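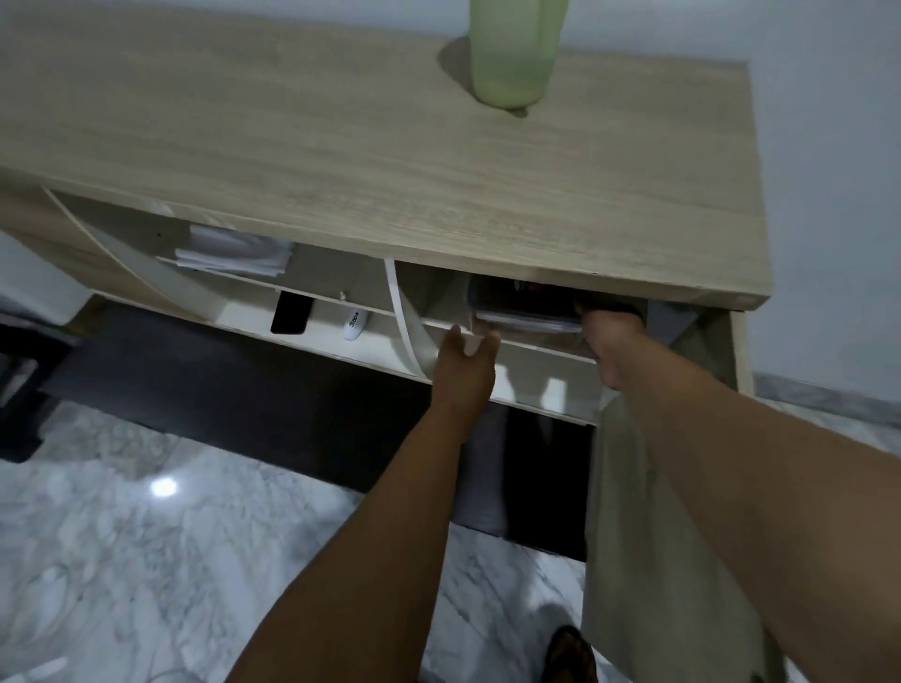 Every couple of years a software company decides that the version you paid for has become dangerous. Skekar did it to its bookkeeping program on 13th April, with an email telling customers that version 8 was "no longer protected" and that the new subscription was the safe choice.

Protected from what? I read the notice twice and the support page three times. Neither one names a flaw. The page says older copies "may be exposed to emerging risks," a phrase that would fit a toaster.

I look after computers for small offices, and four of my customers still use version 8. They use it to print invoices and run payroll. One of them keeps it on a machine that hasn't been online in years. She got the same warning as everybody else, and she called me in a panic asking if her files were going to be stolen.

I don't doubt that old software can be a real problem. If a program talks to the internet all day and the maker stops fixing it, sooner or later you should move. I have cleaned up enough infected PCs to believe that much. What I don't believe is that the date on the calendar and the date the sales team needed happened to be the same one.

Look at the price. The old license was $198, once. The subscription, for an office with a few seats, comes to $3309 over the term Skekar wants you to sign. For that you get a new menu bar, storage on their servers whether you want it or not, and an import tool that dropped the customer notes on the first set of books I tried it with. Support told me this was "expected behavior."

Pletton pulled the same stunt with its backup program, and its old version kept restoring files just fine for the people who ignored the letters. Maybe they were lucky. I'd still like a vendor to show me the hole before selling me the patch.

So my advice to those customers, for now, is to keep a good backup, take the program off the network if they can, and wait until July. If Skekar publishes an actual list of security problems before then, I'll read it and I may change my mind. So far they've sent me a discount code.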